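Notebook, sorting cell, Makokha shop
April 2022

Third week of the pushing trials. Writing this up before the handover so the evening people have it.

The arm ran the block routine all morning with the plain rod on it. Same job as before: bring pieces of one color together by pushing, no gripping. We are still on the practice blocks and not on the Wistelia parts. The parts scratch, and we want the contact force settled first. The target is 300 pushes in a row without someone having to reach in. Not there yet. The longest clean stretch ended when a piece went up against the edge of the board and the rod could not get behind it. Reset by hand, restarted.

Changed today: approach speed down, and the rod now lifts between pushes instead of sliding back along the wood. Fewer pieces get dragged the wrong way. It is slower. I can live with slower on night trays.

Now the part that came up at the bench meeting, which I said I would put down properly.

At present the sorting bench takes two people a shift. They tip the mixed tray, sort by color code, and pass it to kitting. A full tray is 40 pieces. If the cell goes in as Olurach drew it up, one person loads trays and clears jams and the other moves to kitting. No one loses hours under that plan. It does change the day, though. Sorting is seated work and you can talk while you do it. Kitting is on your feet. Two of the bench people told me they would sooner keep sorting, and one wants off it as soon as possible because of her wrists. Both of these should go in the report to Cenen. The draft has neither.

Other points raised:
Who stops the arm. Right now it is whoever wrote the routine, and that cannot be the rule on nights. Loader needs the stop and the authority to use it without calling anyone.
Training. We had planned one session of an hour. The bench asked for a full shift alongside the cell and I agree with them.
Inspection. The sorters catch chipped parts by feel. The rod will not. Either kitting takes that over and gets time for it, or we add a check before the tray. Open.
Noise. Fine with the compressor off.

I was wrong in December when I wrote that the cell would free up a whole person. It frees up the sorting and makes some new work at both ends.

To do: rerun with the lift height raised by 10 mm, look at pieces stuck at the edge, redo the staffing page. Leave the bench rota alone until that page has been read.

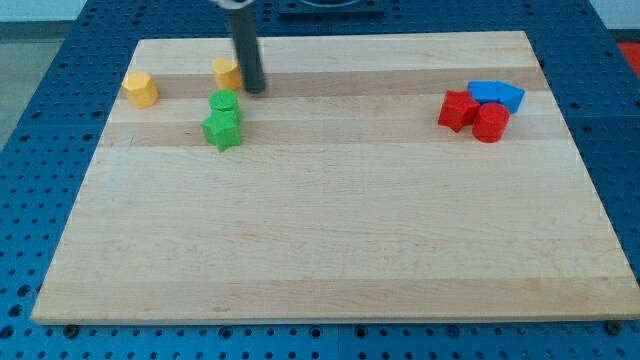

Evening bench, added below the entry: please put the chipped parts question first in the report. If kitting gets inspection on top of what it has now, moving one of us over there doesn't cover it. And we would like to try the stop ourselves before anyone signs off on nights.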